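Flulton — Illemar

Posted in June, filed under Albums

Illemar is the second full-length recording by the instrumental group Flulton, and it arrives after a long silence. The album contains nine pieces and was issued by Kimar in a pressing of 3,168 copies. I have now played it through on 3 evenings, twice on speakers and once on headphones.
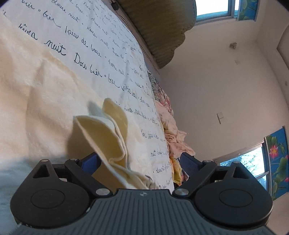
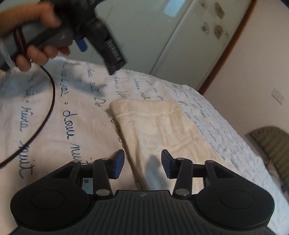
A reader of this blog wrote in before the review was finished to say that the opening piece takes far too long to reach its first theme, and that the group's debut would never have allowed such a delay. I understand the objection. The introduction rests on a single organ chord for 90 seconds, and the drums enter only after the guitar has stated its line twice.

The strongest material is found on side two. "Hrnčiar" moves between two meters without strain, and the bass is given room to carry the melody. The closing piece is less successful — its final section repeats an idea already heard in the title track, at a slower tempo and with little added.

The production is clean and somewhat dry. Cymbals are placed low in the mix, which suits the quieter passages but weakens the louder ones.

Listeners who valued the debut for its speed should begin with side two. The vinyl edition includes a printed insert with recording credits, and the download follows the same running order.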